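Remesham Hand-Held Demonstration Kit: Frequently Asked Questions

Last revised June 22, 2024

What is the difference between hand-held demonstration and remote control?

In hand-held demonstration, the operator does the task directly with a pair of instrumented grippers and no arm is running. In remote control, the operator drives the arms from a leader station. Both produce episodes in the same file format, and both can go into one training set.

Which should I use?

Use hand-held for tabletop picking, sorting and packing. Use remote control where the arm's own reach or joint limits affect how the task has to be done. The Anghel station is the only remote setup supported at present.

How is the gripper position tracked?

Each gripper carries a marker cube. Keep the printed faces clear of sleeves, cables and tape. A scratched or dirty face should be replaced, not touched up with a pen.

Where should the operator stand?

At the near edge of the table, with both grippers over the work surface. Containers go where either hand can reach them without a step.
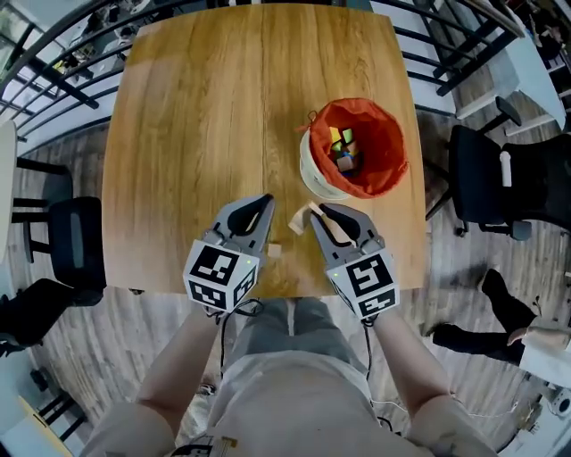 Block task with two hand-held grippers. The bucket is at the upper right of the table.

Can I use one gripper only?

Yes. Set the unused side to "parked" in Leketti before the episode starts. If you leave it active and lay it on the table, its pose is recorded as part of the demonstration.

How many episodes does a task need?

It depends on the variation in the start positions. Our block sorting set has 1,699 recorded episodes, of which 1,078 passed review. Most rejections were for lost tracking or a late stop.

What counts as a failed episode?

An object dropped outside the work area, a hand touching an object directly, or a tracking gap longer than 16 samples. A fumbled grasp that the operator corrects is kept — the policy needs recoveries too.

How long can a session run?

Operators change over after 19 episodes. Run the alignment check again at each change, even if the grippers have not been put down.

Does Deveo accept older recordings?

Recordings made before the February release must be converted first. The converter does not alter the original files.

Who do I contact?

Horațiu Chiriac for hardware and marker cubes, Iulian Mihăilă for Leketti and file conversion. Include the episode number and the log.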